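Support > Kitchen > Mistitz rice cooker > Set-up guide > Section 2: Unpacking and first connection

2. Unpacking and first connection

Read this section before you plug the cooker in. Keep the packaging until you have finished section 3, as the cooker should be returned in its own box if anything is missing or damaged.

2.1 Choosing a place for the cooker

1. Clear a flat, dry worktop that can take the weight of the cooker when full.
2. Leave 13 cm free behind the cooker and on both sides.
3. Check that nothing hangs low over the lid. Steam leaves by the vent at the back and can mark wall cupboards and painted shelves.
4. Make sure a wall socket is within easy reach. Do not use an extension lead.

CAUTION: Do not stand the cooker on a hob, even if the hob is switched off.

2.2 Taking the parts out

1. Stand the large carton upright and cut the tape with the blade held flat. A deep cut may scratch the lid.
2. Lift out the top tray. It holds the measuring cup, the rice paddle and the steaming basket.
3. Lift the cooker out by its base. Do not pull it up by the lid handle.
4. Open the lid and take out the inner pot. Remove the card ring between the pot and the heating plate.
5. Peel the clear film from the control panel.
6. Open the small accessory box. The power cord and the printed papers are packed in it.

Note: If you bought the Mistitz as part of the Hattar family set, the second inner pot is packed in its own sleeve under the cooker.

2.3 Washing before first use

1. Wash the inner pot, cup, paddle and basket in warm water with a little washing-up liquid.
2. Rinse and dry them well. The outside of the inner pot must be completely dry before it goes back in.
3. Wipe the heating plate with a dry cloth. Never pour water into the body of the cooker.

2.4 Preparing the power cord

The cord is supplied coiled and held with a tie. Take the tie off and open the cord out fully before use, even if the socket is close by. A cord left in a bundle can overheat while the cooker is running.
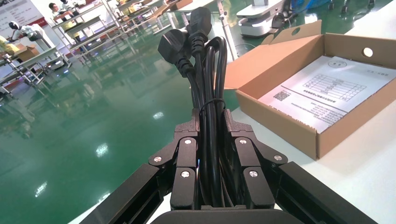 1. Undo or snip the tie. If you use scissors, keep the points away from the cord.
2. Let the coils drop open and straighten the cord by hand. Do not stretch it over the edge of the worktop.
3. Look along the whole length for cuts or crushed places. Do not use a damaged cord.
4. Push the appliance connector firmly into the inlet on the back of the cooker.
5. Put the plug into the wall socket. The panel lights up and shows 0:00.

CAUTION: Always connect the cord to the cooker first and the wall socket second. When you have finished, unplug at the wall first.

2.5 Test run

1. Pour 500 ml of cold water into the inner pot and close the lid.
2. Select STEAM and set 7 minutes.
3. Press START. A slight smell is normal the first time.
4. When the cooker beeps, unplug it and let it cool before emptying the pot.

If the panel shows E2, the inner pot is not seated properly. Go to section 6.

Palitz Household | Contact us | © Palitz. All rights reserved. | Back to top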